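Practical 4: Comparing two hand-held grippers on soft objects

Course handout, Introduction to Robot Handling
Prepared by Jaqueline Contreras

Please read this handout before you come to the practical. You will work in pairs. Each pair receives one Vitden gripper, one Jallura gripper and the result sheet. The report is due at the end of October.

1. Purpose

In Practical 3 you compared the two grippers on hard objects: a cup, a wooden block and a small tin. Most of you found little difference between them. Soft objects are more difficult. A cloth changes its shape when the jaw touches it, and the jaw can close on nothing although the camera view looks correct.

After this practical you should be able to:
- explain how jaw opening and jaw angle change the result of a grasp on cloth
- judge from a camera view if a recording is good enough to keep
- write a fair comparison of two tools which were used by the same person

2. The two grippers

Both tools are held in the hand and carry a wide-angle camera which looks past the jaws. There is no motor in either of them. You close the jaws with your own fingers, so the force is yours and you must try to keep it equal.

Vitden: mass 350 g, maximum opening 94 mm. The linkage is stiff and the jaws stay parallel for most of the travel.

Jallura: mass 291 g, maximum opening the same. The jaws turn a little inwards when they close. Students with small hands usually prefer this one, but it is easier to twist by mistake.

Please do not change the screws at the pivots. If a joint feels loose, tell me and take the spare tool.

3. Where to work

We do not use the laboratory table for this practical. A flat table with one colour behind it gives results that are too good, and they do not repeat in a home. Choose a bed or a sofa in a real room. A patterned cover is welcome. Daylight is also welcome, but note the time of day on your sheet, for example 3 p.m., and try to finish both tools in the same light.

4. Reading the camera view

Before the first grasp, look at the live view and check what the camera can see between the jaws. In the view printed in this section, the target is the folded black cloth on the quilt. It has a strong contrast with the light bedding, and its straight right edge is very clear. But a finger lies across the middle of the view and hides part of the cloth. The finger is near the lens and therefore completely out of focus.

A view like this is rejected in our course. The room can be seen well, as far as the wardrobe and the open doorway, but the room is not what we want to measure. If you cannot see the place where the jaws will meet the cloth, you cannot say later why the grasp failed. Correct your hand position and start the recording again.

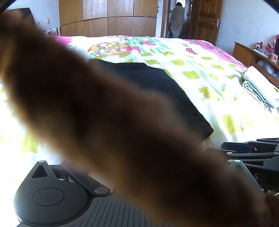
5. Procedure

5.1 Fold the cloth in four and lay it flat. Press it once with your open hand.

5.2 Take the Vitden gripper. Start above the cloth with the jaws fully open.

5.3 Move down to one edge, close the jaws, lift the cloth to the height of your elbow and hold it while you count slowly to three.

5.4 Put the cloth down, fold it again and repeat until you have 10 accepted grasps. Rejected recordings are not counted, but you must write them on the sheet with the reason.

5.5 Change to the Jallura gripper and do the same. Your partner now holds the sheet and you do not look at the first results.

5.6 Exchange roles and repeat everything. The second person begins with the Jallura gripper.

6. What to write down

Use these words only, so that I can compare the sheets:
HELD: the cloth stayed in the jaws for the full count.
SLIPPED: the cloth left the jaws during the lift.
EMPTY: the jaws closed without cloth.
LAYER: only the top layer was lifted and the fold opened.

LAYER is a separate result. Do not put it under HELD, even if the cloth did not fall.

7. Questions for the report

a) Which gripper gave more LAYER results, and can you connect this with the movement of its jaws?
b) How many recordings did you reject for a hidden target? Was it more with one tool?
c) Did your second set go better than your first? Discuss how much of this may be practice.

Send the report and the scanned sheet as one file. The spare cloths are in the drawer under the printer.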